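3.2 Surface wear and fold retention

Pilling was graded on the napped face of each garment after laundering, using the Stomura scale. Garments came from the Skaswood and Wavbridge collections and had been worn at home for up to 24 months before donation. Each was conditioned for two hours, folded by hand and left on a wooden table under the room's ordinary lighting. We kept household folding on purpose. A flat specimen clamped in a holder shows pills clearly but says little about how the cloth sits in a drawer or on a shelf.

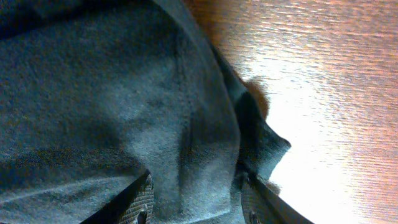 Figure 4. Soft grey-blue fabric on a wooden table. The surface is slightly pilled, and a dark crease runs down through the middle.

Shading complicates grading on folded cloth. In Figure 4 the fabric ranges from pale slate blue in the light to deep charcoal in the folds, and the fuzz is harder to judge in the darker areas. Small brown fuzzy patches at the margin were excluded from the pilling grade, which covers the main surface only. Adomaitis reports a similar difficulty with dark knits and recommends a second grading with the garment opened out. We followed that procedure for all 200 garments.

Fold retention was recorded separately. A fold was counted as retained if the crease remained visible after the garment had been opened and smoothed once with the palm. Grades were assigned by Halfdan Hjaltadóttir, and 70 garments were regraded in September without reference to the first scores.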